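Purkwood Bamboo Serving Tray with Handles

Item 148
In stock
Ships in 2 to 3 business days

A rectangular serving tray for breakfast, drinks, fruit or anything else you carry from one room to another. The rim is raised on all sides and there is a cutout handle at each end, so you can pick it up without getting your fingers under the base.

The tray comes in two sizes. The small one fits a plate, a mug and a folded napkin. The large one holds breakfast for two people or a full tea set. Both have the same finish and the same handles, and the small one stores inside the large one.

Details

Material: bamboo
Finish: food-safe oil, applied at the workshop
Shape: rectangular, raised rim
Handles: oval cutouts, sanded inside
Assembly: none
Sold by: Kokeo Home

About the finish

Purkwood trays are oiled, not lacquered. An oiled surface shows water marks sooner than a lacquered one, but you can fix it at home with a cloth and some mineral oil. Color varies a little from one tray to the next. We can't match a new tray to one you bought earlier, so if you need a set, order it all at once.

Care

Wipe with a damp cloth and dry right away. Do not put the tray in the dishwasher or leave it standing in the sink. Oil it when the surface starts to feel dry. In a house with the heat running all winter, that may be every couple of months.

Don't set a pan straight from the stove on it. A teapot is fine on a coaster or trivet. Cut fruit and anything with tomato should go on a plate first. Whole fruit can sit directly on the bamboo.

What buyers say

"Use it every morning. The handles are big enough for my husband's hands, and our last tray's weren't." Cristóvão Louro

"Good tray. I would have liked rubber feet, but I stuck on some felt ones and now it doesn't slide on the dresser." Lộc Cù

Using it for fruit

Left out on a bed or a side table, the tray does the job of a fruit bowl, and citrus doesn't end up piled on top of itself. Turn the fruit now and then and take out anything soft.
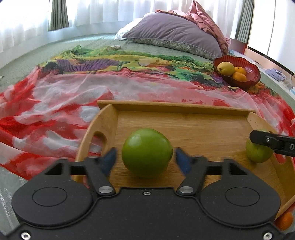
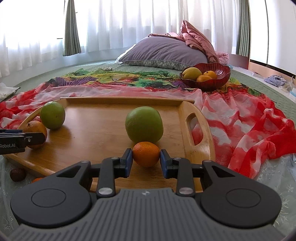

Shipping and returns

Trays ship flat in a cardboard sleeve. Unused trays can be returned within the period printed on your packing slip. If yours arrives cracked or with a rough handle edge, send us a photo and the item number and we will replace it. You don't need to send the damaged one back.

Goes with

Orkby linen napkins
Hegde stoneware mugs

Page updated 4/1/20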